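Annag Lamont and Joon-young Ki
Project report, second-year module in museum and archive practice

## What we set out to do

Our project was a small online exhibition about the travelling puppet companies that once played in village halls, using the Otero collection of programmes, letters and glass slides. We had both fallen rather in love with the collection back in August, when we were let loose on the first few boxes (and came home very dusty and very happy!), so choosing a subject was the easy part.

The collection holds 2,990 items, and 924 of them had already been scanned. We picked ours from those, and I'm afraid we argued for days over which letters to leave out.
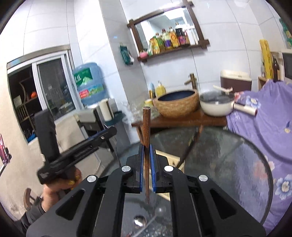
## Building the pages

We used Sumero for the layout, as it let us put a letter and its transcript side by side, and we wrote all the captions together at Joon-young's kitchen table. The old handwriting slowed us down terribly, and one signature we still can't read.

## Visitors and what they told us

The exhibition had 1,352 visits in its first month, far more than we had dared to hope for. Most people went straight to the letters and hardly touched the map, so we would put the map much nearer the start another time, with a line or two explaining how to use it.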